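Westerberg furnished lets: progress report for March
Prepared by Ronja Grønli for Ivar Rønning

Lounge inventory is complete for unit 34. The brocade suite stays in use, with black arm covers on both ends of the main sofa.
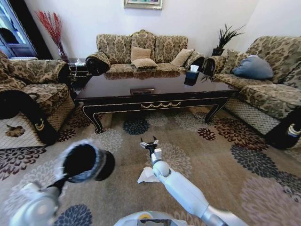 Re-covering was quoted at 703 by Adness and has been deferred to the next budget.

Floor care remains open. Litter on the patterned rug is to be picked up by hand into the lined bin before any vacuuming. 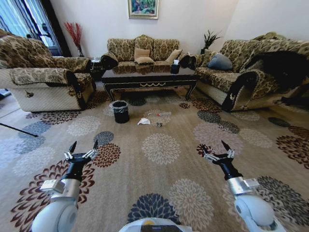 Rug cleaning is priced at 109 per visit. Approval is requested by Friday for seven units.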